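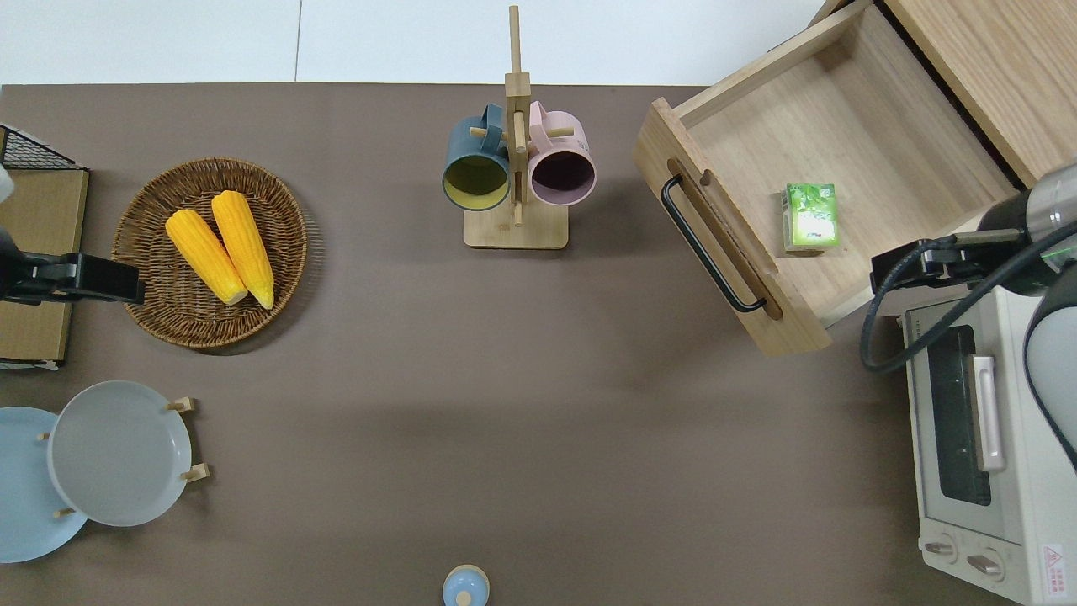 Planning the second bench: what we'll be buying, and what we won't

Good news first. The money for a second manipulation bench at Jovelside has come through, and we can start ordering in March! Thanks to everyone who sent in a wish list. I read all of them, including the two-page one about cable management, which I enjoyed more than I expected to.

A lot of you have asked how the budget gets carved up and why certain things made the list while others are waiting. So I've used my slot in the newsletter to walk through the plan as it stands. It is still a plan. If you spot something daft, come and find me before the orders go in.

Start with the household goods

I know the arms are the exciting part. But when Amparo Sánchez and I went back through the costs of the first bench, the line that surprised us both was the one labelled "props". We had put down a token amount for it and then spent well past that, a bit at a time, on petty cash and people's own cards. Mugs, plates, racks, baskets, a toaster oven, drawers with proper handles. None of it is dear on its own. It is the drip, drip, drip of it that catches you.

This time props get their own line: 500 dollars up front, with one person holding the card. That person is Wilmer Alvarado, who did most of the shopping last time anyway and has a very good eye for what makes a task worth doing. A mug tree is a lovely example. It costs next to nothing, it takes up a small patch of table, and getting a handle over a peg (or off one) asks a lot of a gripper. Same with a plate rack, where the pegs are close together and the plate has a rim to get hold of. If I could give one bit of advice to any lab setting up from scratch, it would be to go to the kitchen aisle before you go to the robot catalogue, and write down which tasks you want to run. The list of tasks will tell you what reach you need and what your gripper has to open to.

Wilmer would like to buy duplicates of everything. I'm with him on mugs and plates, which chip, and on anything that might be dropped from the end of a task. I'm less keen on a spare toaster oven, mostly for storage reasons. We've agreed on one oven for the new bench and a shelf in the back room for spares of the small stuff.

A word on colour too. We've had very good value out of things in mixed colours, such as a mug with one colour outside and another inside. Please don't buy matching sets just because they look tidy. Corn in a woven basket is a cheerful sight on a Thursday morning, and bright yellow against brown is kind to the people labelling as well.

The table

We're going with the same flat brown top again, against a plain wall. I looked at three fancier options and each had something wrong with it for us: too shiny, too pale, or sold only with a frame that wouldn't fit through the door. What matters more is keeping the clear working space in the middle. The first bench does this nicely, with the furniture pushed out to the sides and a good stretch of open surface left for the work. When the second table comes, please don't fill it up in the first week. I say this with love and I'm saying it mainly to myself.

The drawer unit and cabinet are worth a mention. A drawer that pulls out towards the arm changes the space you've got to move in, so measure with it open as well as shut. Settimio Russo has taped out the open positions on the floor of the spare room, full size, and it's been a great help. You can walk around it and wave your arms. Two of us have already decided the cabinet should go on the other side.

Arms and grippers

We had quotes from two suppliers, Bivia and Egan. Both were decent to deal with. Bivia's price was lower for the arms by themselves, and Egan's came with mounting plates, a spare set of fingers and a visit to set it all up. Once we'd added the missing bits to the Bivia quote, the gap had mostly closed.

We're going with Egan. What tipped it was the spare fingers. Fingers wear, pads peel, and last winter we lost nearly 6 days to a pair that had to be posted out to us. That's a lot of people sitting about doing their filing. I'd take a slightly plainer arm with a box of spares in the cupboard over a shinier one without, every time.

We're staying with parallel grippers. I know there's a strong feeling in some quarters for a hand with more fingers, and Duván Benavides wrote a really thoughtful case for one. I hope we get there! For this round, though, the tasks we've promised to run are ones a parallel gripper can have a fair go at: picking up a carton, hanging a mug, pulling on a bar handle. Keeping the same type on both benches also means the same fingers, the same spares and the same training for new starters.

Cables

The two-page wish list was right. On the first bench we budgeted nothing at all for cable runs and then lived with it. A loop of cable hanging off an arm needs room of its own, and that room has to be in the plan along with everything else. It can catch on a peg, and it can sit between a camera and the thing you want to see.

So there is now a line for clips, sleeves and longer leads, and half a day set aside for doing it properly before anybody runs a task. Settimio has offered to do the routing. I've asked him to photograph it once it's done and stick the prints inside the cupboard door, so that when a lead gets swapped it can go back the same way.

The bits people forget

Going through the old receipts with Amparo turned up a few things that I'd like every future budget here to have from the beginning:

Freight. It was quoted separately both times, in small type, near the bottom. Ask for the delivered price.

Power. A second bench with a second set of controllers meant a chat with the building electrician. That was a pleasant chat and a less pleasant invoice. Book it early, as he only comes to our end of the site on certain days.

Somewhere to put the boxes. The packaging has to be kept for the warranty period, and it's big. We've been given half a bay in the Givden store, so label anything you put there.

Time. I've counted setup as a cost and written it in as 4 weeks of one person's work, spread over two people so that neither goes spare. Last time we wrote "setup: included" and fooled only ourselves.

Consumables. Tape, pads, wipes, felt for the bottoms of things. Small, and constant.

What's waiting

A third camera, the many-fingered hand, and the height-adjustable table that Ívar Brøndum has his heart set on. All three are on the list for the next round, in that order. Ívar has been very good about it. I did promise him that the new table would be bolted to feet that could be changed later, and I've checked with the workshop that this can be done without drilling new holes.

The extra camera was the hardest one to leave out. In the end we decided to run the second bench for a while with the same views as the first, so the recordings from the two can be used together. If it becomes obvious that we're missing something around the drawer, which is where I'd put my money, we'll bring it forward.

How the order of things will go

Props and table come first, as they're quick to get and we can practise laying them out by hand. Power and cable runs come next. The arms have the longest lead time, so that order goes in on the very first day, even though they'll be the last thing bolted down. Amparo is keeping the spreadsheet and will be glad to show you the live version - the tab called "really" is the one to look at. The tab called "final" is from the autumn.

I'd like a few people to try the layout in the spare room before we commit. Bring a mug. Stand where the arm would stand, keep your elbow in, and see whether you can reach the rack without knocking the oven. It takes ten minutes and it has already changed the plan twice, both times for the better.

Comments on the list to me or Amparo, please, and anything to do with props straight to Wilmer. If you've got a plate rack at home with wide-set pegs that you no longer want, he would love to see it.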